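2 min read

I-hsuan Lam has played a jewel thief, a nun and, for four seasons of "Cledell," a coroner with terrible taste in men. Her least favorite role so far is birthday girl.

The actress said her worst party came the year she turned 30, when co-star Kofi Sulemana hired a magician who sawed through her rented table. 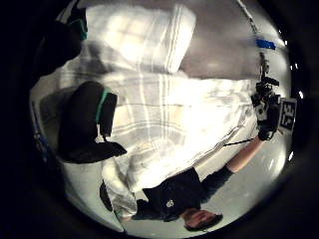 Sulemana, 69, disputes the term "sawed." He did admit to paying the $2000 bill, in installments.

The two are still friends. This year she's asked for socks.

Contact us | © 2025 Ellel | Back to top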